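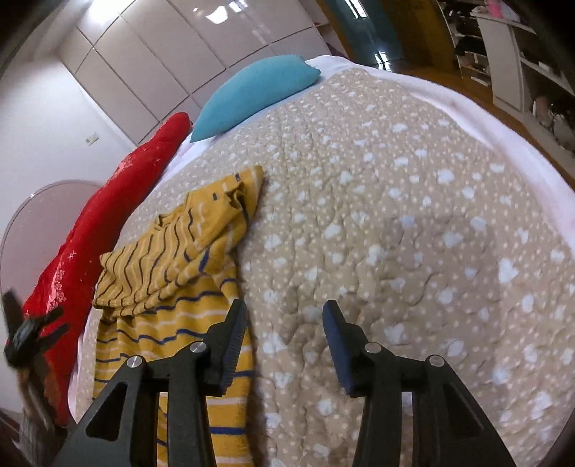

Bedroom work at the Velach site: the hand-held gripper, open, with a striped shirt and a striped cloth on the bedspread.

Visit to Velach, Kerkodar
Report of the Workplace Practice Group

In August, members of the Workplace Practice Group visited Velach, a household services company in Kerkodar that cleans and prepares furnished homes between stays. The company has begun moving part of its housekeeping staff into a new line of work, in which ordinary chores are carried out with a hand-held gripper and recorded. The recordings are used by its development partner, Flukham, to teach robot arms to handle clothing and bed linen. The purpose of the visit was to learn how this has affected jobs, pay and training.

The group was received at 9:30 a.m. by Mwajuma Kimaro, head of operations, and Oduor Nyamweya, who supervises the recording teams. After a short safety talk, visitors were taken to one of the homes in use. Velach does not rely on a studio for this work. Mr. Nyamweya explained that early recordings made on a bare table were of little use to Flukham, as a shirt behaves differently on a soft quilt, and furnished rooms were adopted soon afterward.

The tool has two fingers with ribbed pads that face each other. The worker closes them on the fabric, lifts, moves and releases, and then sets the items out again for the next attempt. Shirts and towels make up most of the work at present. Fitted sheets were tried in the spring and put aside until a wider pad is ready.

At the time of the visit, the company had accepted 3,047 recordings. Of these, 1,224 concerned clothing and 818 concerned towels; the remainder were divided among pillowcases, blankets and small household items. Rejected attempts are logged separately, and workers are paid for their hours whatever the result. Ms. Kimaro stated that payment by accepted recording had been considered and dropped after staff objected that it would reward haste.

Changes for staff

Recording is open to any housekeeper with six months of service. Shifts are shorter than cleaning shifts, and no one may record for more than 3 hours in a day. Staff who spoke with the group said that the work was lighter on the back but harder on the wrist and thumb. Several also found the slow pace tiring. One housekeeper with long experience remarked that she had to relearn how to pick up a sleeve, having done it for years without looking.

Supervisors have had to change their habits as well. Mr. Nyamweya now spends his mornings reviewing recordings with the people who made them – a task for which he received two days of instruction. He would have preferred more. The review form, known at the company as the Mancuso sheet, was written by Flukham's engineers and has since been reworded by the housekeepers.

On the question of job losses, Ms. Kimaro said that no cleaning position had been removed and that none would be before the end of the current staff agreement. She did not offer an assurance beyond that date. Staff representatives have asked for a written statement on retraining, and a draft was under discussion when the group visited.

Points for follow-up

The group has asked Velach for its records of wrist and hand complaints, separated by type of shift. It has also requested a copy of the consent form given to residents whose homes are used. A second visit is planned once the wider pad has been introduced and work on fitted sheets has resumed.

The group thanks Ms. Kimaro, Mr. Nyamweya and the housekeeping staff for their time.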